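Trollitz Stretched Linen Panel, Oil Primed

Item group: Painting supports / Rigid and stretched
Maker: Trollitz
Sold by: Collgate

The Trollitz panel is a medium-weight Belgian linen, oil primed and stretched over kiln-dried pine bars. It is intended for portrait and figure work in oil or alkyd. It is not suitable for acrylic, which will not bond to an oil ground.

Specifications

Fabric: 100% linen, plain weave, medium tooth
Sizing: PVA, one coat
Ground: alkyd-oil primer, titanium white, two coats
Bar depth: 15 mm
Corners: mitered, keyed; wedges supplied in a paper envelope
Fastening: staples on reverse, edges clean
Pack quantity: 6

Surface

The second coat is applied at right angles to the first and left unsanded. Painters who want a smoother surface can sand lightly with 400 grit and wipe with a lint-free cloth. Thin washes will sit on the surface longer than they do on an acrylic ground. Allow extra drying time between layers.

Toning

The ground takes an imprimatura well. Dilute oil color with odorless mineral spirits, apply with a wide brush and wipe back. Madik transparent earths have been tested on this primer and dry to the touch overnight.
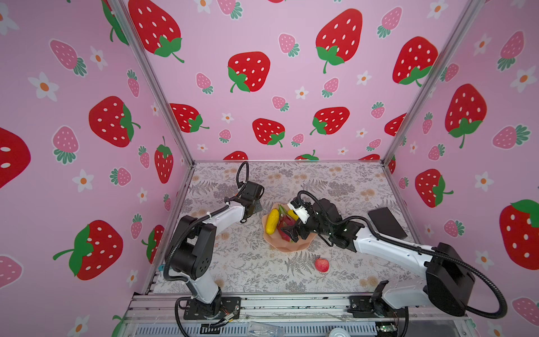
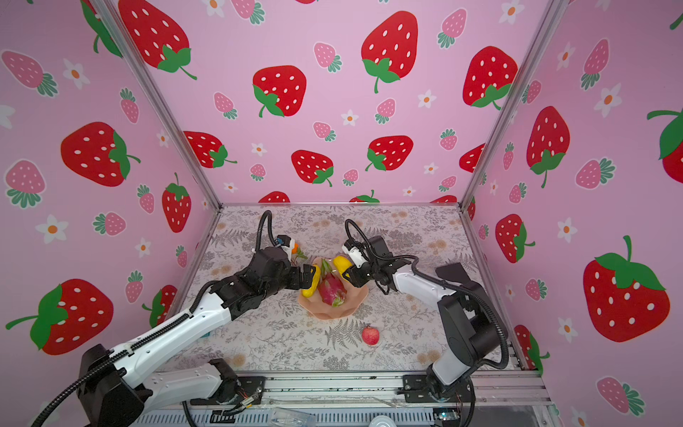
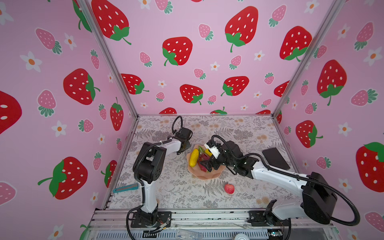

Fern and rose pattern, with mandarin oranges
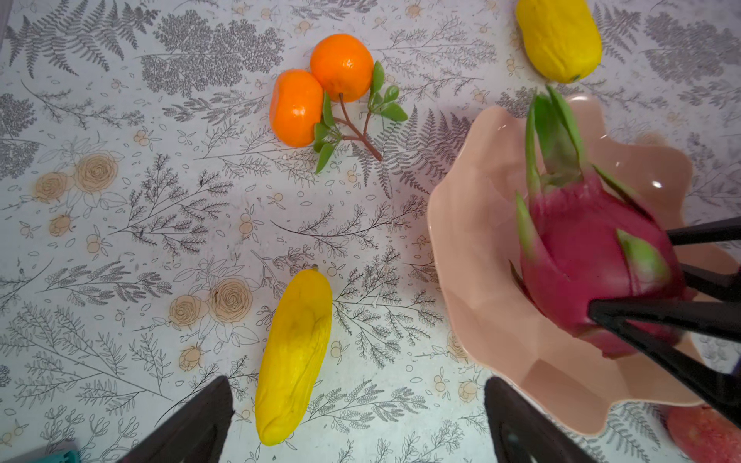

Storage and tensioning

Store upright, face to face, with glassine between panels. Do not lean anything against the fabric. If the linen slackens in humid weather, tap the wedges in evenly, a little at each corner, and stop when the surface is flat. Do not wet the reverse.

Sizes over 127 cm on the long side are made to order with a cross brace and ship separately. Allow six weeks. The Hallgrímsson floater frame fits all stock sizes and is listed under Framing.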